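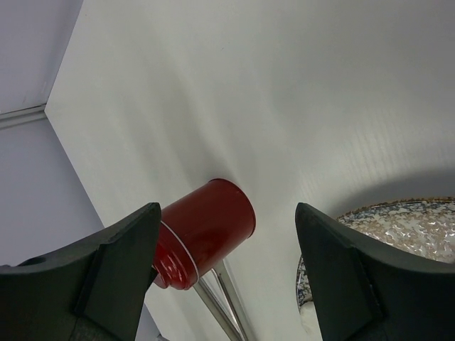
Tuesday, late

Back from Mum's old street and too wide awake to sleep, so I may as well write it down while the kettle does its worst. I went to see Rhonda Boychuk, who is 83 now and still in the same house, still with the green gate that has to be lifted as you push it. I had meant to stay for an hour. I left at ten past nine with a jar of pickled pears in my coat pocket and a carrier bag of seed packets, and I had to run for the 303, which I haven't done in years and won't be doing again soon if my left knee has any say in it.

We talked about the allotments mostly. She gave hers up last October and I think it still hurts. She told me all over again how she and Dad fell out over the water butt (he'd moved it, or she had, it depends who you ask and Dad can't be asked any more) and how they didn't speak for most of a summer, and then he turned up with a marrow and that was the end of it. I've heard that story at least a dozen times and I was so glad to hear it again. She does his voice rather well. I had to go and look at the garden for a minute.

The pears are from her own tree, the one by the back wall that leans. She wrote out the recipe for me on the back of an envelope, but her writing has got very small and I can't tell whether it says cloves or chives. It must be cloves. I'll ring her on the way to work and ask, and then she'll tell me about the marrow.

On the bus home I sat behind Melur Gunawan, of all people! I hadn't seen her since the choir packed up. She's just the same, talks with both hands, nearly had the hat off the man beside her. She says Intan Saragih is trying to get the altos together again, only for carols, only at the little chapel on Lubis Road, nothing grand, and would I come. I said yes before I'd thought about it. Then I thought about it all the way up the hill. There were 14 of us when we stopped, and we couldn't keep in tune then, but I did love those evenings, the coats all steaming on the radiator and somebody's biscuits going round in a tin with the wrong lid. I'd forgotten how much I used to look forward to them. Melur is going to send me the dates. She took my number down twice, to be on the safe side, and read it back to me as if I might have changed it.

I must find my music. I have an idea it's in the box under the spare bed, along with the curtains that don't fit anything and Dad's walking boots, which I can't wear and can't give away. I did look when I came in, but I got as far as an old calendar and sat on the floor reading it. Dentist. Bins. Aunt's birthday. Bins again. It's funny what will hold your attention when you ought to be in bed.

Work was all right today, since I haven't mentioned it. Slamet Halim was in a good mood and brought in those coconut things his sister makes, and I had two, and then one more in the afternoon when I thought it would be a kindness to clear the plate. Yhon Arboleda is off until the end of the week with his back. I've got his post to do on top of mine, and I don't mind as it makes the morning go, but his drawer is a disgrace and I've told him so in a card.

What else. The landing bulb has gone. I need stamps, and string, and something for the slugs, who have had every one of the winter lettuces down to the stump and left the weeds alone. Rhonda swears by crushed eggshell. I've tried that and they went straight over it. Her seeds are mostly broad beans, saved in old wage packets with the year written on the flap, and there's one packet with no year at all, only "good ones" in Dad's capitals. She said she'd been meaning to give it to me. I've put it on the kitchen windowsill for now, behind the radio where it's dry. I expect they're much too old to come up, but I shall put 4 of them in a pot on Sunday and keep the rest back.

The kettle's boiled and gone cold again while I've been writing. I'll have hot milk instead, and one of the pears.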